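Speaker notes, "What the Planner Doesn't Know"
Selim Tokgöz
Internal tooling day, March 3, 2021
Slot: 25 minutes plus questions. Water on the left side of the lectern this time.

Slide 1. Title
Say hello. Say who I am. Say I write the layer between perception and motion, so when something goes wrong both of the other teams know my extension by heart. Pause for the polite laugh. If there's no laugh, go straight on to slide 2.

Slide 2. What people think the software is
Diagram with three boxes: see, think, move. I drew it, so I'm allowed to complain about it. Point at the arrows. My whole job is the arrows. Mention that Volkan's team owns box one, Songül's team owns box three, and box two was an empty rectangle for most of last year.

Slide 3. What it looks like in the repo
Dokent is the task planner. Olano is the pose estimator. Lanura is the thing that reads the logs afterward and tells us whose fault it was. Don't read the package list out loud. The last time I did that I lost the back row.

Slide 4. The timestamp bug
Go slow here, people like this one. Camera clock and controller clock disagreed by 88 milliseconds. At low speed you don't notice. At normal speed the arm goes very confidently to where the handle used to be. We blamed calibration for two weeks and recalibrated every morning like people washing a car that won't start. Erhan found it by plotting both clocks on one chart, a technique available to anyone with a chart.
Fix: stamp at capture, carry the stamp all the way through, refuse to plan on anything stale. The planner now complains a lot. Good.

Slide 5. Clear plastic
The depth sensor looks straight through it and reports the wall. Then the shiny metal next to it reports whatever it feels like. Olano's first answer was that there was no cup. Its second answer was that there were two. Explain the fallback: segment in color, fit the outline, take height from the table plane, ignore depth inside the outline. It's ugly and it has stayed in.
If asked about learned depth: yes, we're looking at it. Nurhan has a branch. Don't promise April.

Slide 6. Retries
The old planner retried 5 times and then gave up. Each retry used the same plan, with the same grasp, from the same pose. Ask the room what they expected. Now every failure has to change something: the approach angle, the grasp point, or the estimate. If nothing can be changed, it stops and asks for a person.
Numbers: 129 logged failures went through Lanura. We sorted them by hand. Most of them were planned on old information. Very few were bad motion. Look at Songül when saying this, she's waited a long time.

Slide 7. Replay tool
Live demo only if the network is up before the talk. Otherwise use the recording and don't apologize for it. Show scrubbing, show the belief state next to the camera view, show the moment they part ways. We have almost 3000 episodes indexed. Search is slow. Somebody will ask, and the answer is that I wrote it on a train.

Slide 8. Pouring, and leave this one up for questions
Pouring is where all the arrows meet. The planner needs the cup pose, the fill level and the rim of the target, and it has to keep updating them while the thing it's measuring moves.

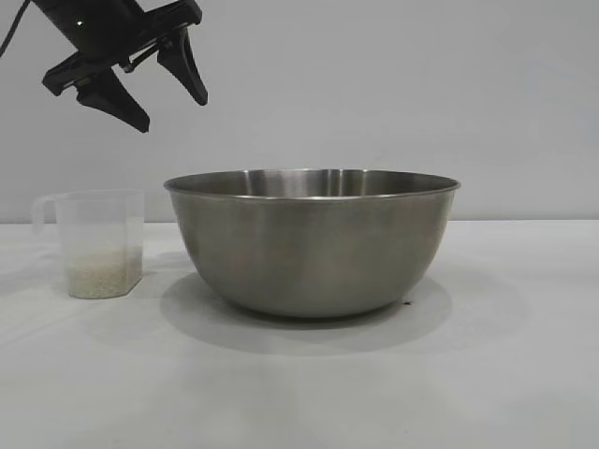

Preconditions get checked before the arm commits to anything, and Dokent wants every one of them with a fresh stamp. Walk through it on the start state: gripper open, rice still in the measuring cup, steel bowl to the right of it as the target. Handle is on the left, so the grasp candidates get ranked with that in mind. Then take questions, Volkan first, he'll have one about the bowl rim.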